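Speaker notes: Finishing and Maintaining Floors in Public Buildings
Brusance Facilities Forum, Sat 15 March

Opening. Welcome attendees on behalf of Mastano. State that the session concerns floor care in libraries, clinics and town offices, and that questions will be taken at the end.

Slide 2. Summarize the survey. Mastano received replies from 257 building managers. Most reported that floors are refinished only after complaints. Pause before moving on.

Slide 3. Cleaning schedules. Entrances should be swept daily and damp mopped weekly. Refer to the Drakos branch library, where the reading room covers 900 square feet and sees around 300 visitors on a busy day. Mention that the August closure allowed eight days for sanding and sealing.

Slide 4.

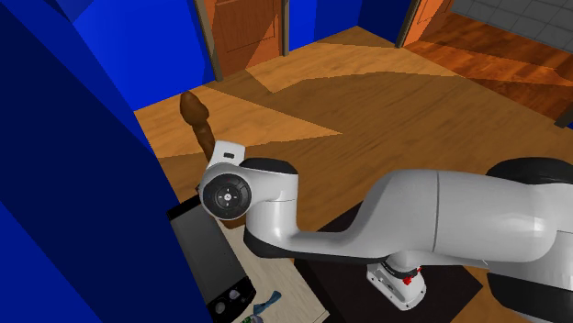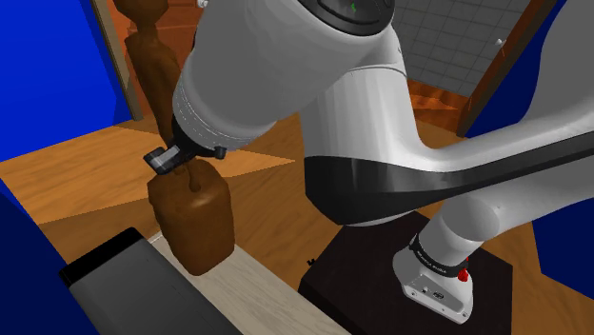
Choice of finish should follow the use of the room. A high gloss finish brightens a dim hallway, but it also shows every scratch and footprint. Ask the audience to consider how light falls on a glossy surface: the soft highlight along the upper curve of the white housing in the first picture is the kind of shine that visitors notice from a doorway. On a floor, the same shine can be tiring to the eye. Mastano recommends satin for reading rooms and waiting areas.

Slide 5. Contracts. Advise managers to ask for the number of coats in writing, and to agree on drying time before furniture is returned. The Bronov town office added both points to its standard form.

Slide 6. Budget. Repairs and refinishing should be entered on separate lines.

Handouts are at the rear door.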